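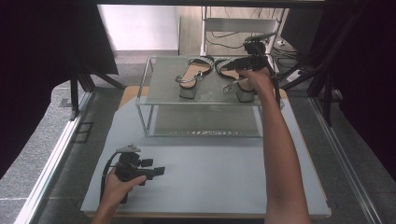
Week 4 - Pricing for a small shoe shop

Last week we got as far as what it costs to put a pair on the shelf. Today I want to talk about markup and margin, which half of you mixed up on the quiz (I did too, my first year in retail).

Say you buy a pair for 30 dollars and sell it for 60. Your markup is 100 percent, because you measure it against cost. Your margin is 50 percent, measured against the selling price. Same pair, same money! Write down which one you mean, every time.

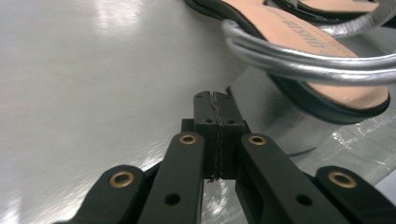

Silver sandals, a summer line.

Now the sad part - markdowns. Sandals left over in August have to go, and the discount comes straight out of your margin. Take a third off that 60 dollar pair and you're at 40, so you keep 10 dollars before rent. Work through the Irville handout, where the shop starts the season with 478 pairs, and find the price at which it stops making money.

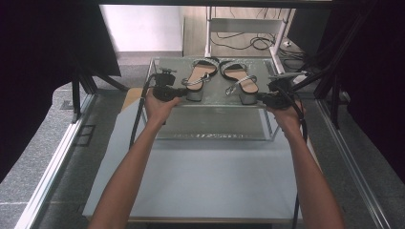
One of you wrote on the discussion page that it would be smarter to order less and run out early. Maybe, but then you lose the people who walk in with cash in July, and I'd like you to put a number on that too.

For next time, read the Flement case and bring a calculator.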